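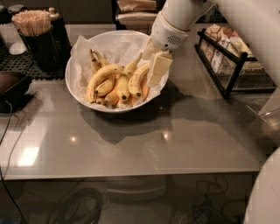 Work and Automation, handout for session 8
M. Contreras, 9/1/20

Last time we did warehouses, so today I'm dragging you somewhere smaller: the staff coffee counter at Molefe, in Skestholm. I love this case! It's got 37 employees, one counter and a lot of strong feelings about who looks after it.

1. What the job was
Abundio Galindo ran that counter for 19 years. Ask him what he did all day and he'll say "coffee", but sit with him for a morning (I did) and it's mostly small stuff – topping up the sugar, wiping down, moving the fruit bowl out of the way, hearing who's off sick.

2. What changes
When a robot takes on the picking up and putting down, somebody still has to decide where things belong. A bowl of bananas is a nice one to think about, as they're all bent differently and they bruise. Abundio now spends more time ordering stock and sorting out muddles, and less time chatting. He's in two minds about it, and so am I. 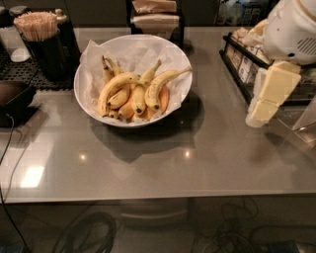 3. For the seminar
Read the Cikuneck chapter, the first half will do. Then write me 300 words on a job you've had: which bits were handling things, which bits were dealing with people, and which would you have happily given away? Bring it on paper please, my inbox is a disgrace.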